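Let the Machines Learn the Desk Work

Opinion, 19/07/2023

Most of what gets written about automation is written by people who expect to lose something. I work in the records office at Jenent, in the Grutgate building, and I'd like to put in a word for the other side.

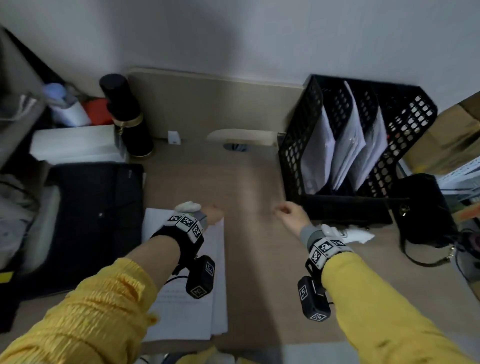 When the company said it wanted to teach robots how paperwork gets handled, the mood on our floor was sour. Fair enough! We had all heard about Pudedthorpe, where the sorting line went automatic one August and people found out from a notice on the door. But the way it has gone with us has been different, and I think other offices should copy it.

For one thing, they came to us. The Arrieta project needs to know how hands move when someone squares up a stack of forms or pulls one sheet from the middle, and the people who know that are the clerks. I have been doing this job for 10 years and I had never once been asked how I do it. Now there are long, happy arguments at lunch about the right way to turn a page (thumb or forefinger, and feelings run high).

Then there's the work itself. We took in 1403 claim files last month, and every one was opened, flattened, checked and filed by hand. I like my job, but I don't like that part of it, and my wrists like it even less. If a machine can do the flattening and filing, I can spend the afternoon on the phone with the person whose claim has gone wrong, and that's the part I'm good at.

I do want promises in writing. Jenent has agreed to no layoffs for 2 years, and I'd push for longer. I'd also like the clerks who do the teaching to be paid extra for it, because it is skilled work and the company will be using it long after the sessions end.

Get those two things settled and I'm all for it. Bring on the robot that can find a missing page seven!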